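4. Setting Up Your Werier Room Humidifier

4.1 Choosing a spot

The Werier puts out mist through 360 degrees, so it has no front. It does have a back, where the cord is, and the back should face the wall you plan to plug it into. Most people learn this after filling the tank.

1. Pick a level surface at least 2 feet off the floor.
2. Keep it 14 inches from walls, curtains and anything you inherited.
3. Lift off the lid and remove the foam ring. The ring is packing. It does not filter anything, whatever your brother-in-law thinks.

Note: Carpet is not a level surface. It feels level to you because you are large. A full tank on a thick pile will lean a little more each day, and the float switch will decide the tank is empty and shut the unit off.

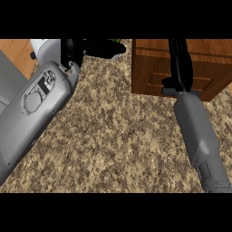

If the floor really is your only choice, put a tray or a flat board under the base and check it with a level. The Sokol tray (sold separately, as trays are) has a raised lip that catches drips.

4.2 Filling the tank

1. Unplug the unit. Yes, each time.
2. Turn the tank over and unscrew the cap counterclockwise.
3. Fill with cool water to the line. Water above the line will leave on its own schedule.
4. Tighten the cap, turn the tank upright and wait 3 minutes before you switch on.

CAUTION: Do not add oils, vinegar or perfume to the tank. The scent pad goes in the drawer marked Zakow — the tank is for water.

4.3 First run

Start on Low. The light blinks while the base fills, then stays on. If it is still blinking after 14 minutes, reseat the tank and press down until it clicks. If it clicks and still blinks, see Section 7, which is longer than we would like.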